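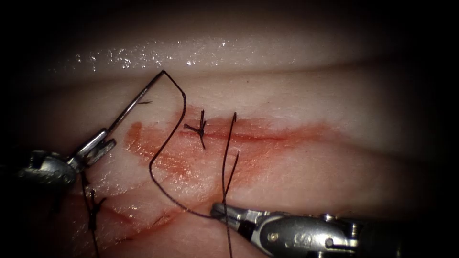 Wer zum ersten Mal einen Fußball von Hand nachnähen will, sollte sich einen ruhigen Abend nehmen, eine Kanne Tee kochen und nicht gleich mit dem Lieblingsball anfangen. Ich habe das Flicken von Adel Belhaj gelernt, der in Rekville die Jugend trainiert hat und uns Kindern keinen Ball wegwerfen ließ, solange die Blase noch Luft hielt. Übt bitte erst auf einem weichen Stück Material mit einem geraden, waagerechten Schnitt, so wie der dünne rote auf der hellen Unterlage oben, dann bekommt die Hand ein Gefühl für den Abstand. Und dann ran an den Ball!

Ihr braucht 2 stumpfe Nadeln, gewachsten Faden (ich nehme den von Jander, der franst kaum) und eine kleine Ahle. Lasst zuerst die Luft ganz heraus. Die kaputte Naht öffnet ihr auf jeder Seite noch 4 Stiche weiter, bis ihr auf festen Faden stoßt, und die alten Fadenreste zupft ihr heraus.

Jetzt fädelt ihr an jedes Ende des Fadens eine Nadel und führt beide durch dasselbe Loch, eine von links, eine von rechts. Nach jedem Stich anziehen, aber mit Gefühl, das Material reißt sonst aus. Bei meinem alten Futavetti sind die Löcher so eng, dass ich jedes mit der Ahle vorweite, das dauert eben. Am Schluss näht ihr ein kleines Stück zurück, verknotet und schiebt den Knoten nach innen.

Vor dem Aufpumpen lasse ich den Ball 30 Minuten liegen, dann kommt erst einmal nur wenig Luft hinein. Das Ventil vorher mit einem Tropfen Öl anfeuchten!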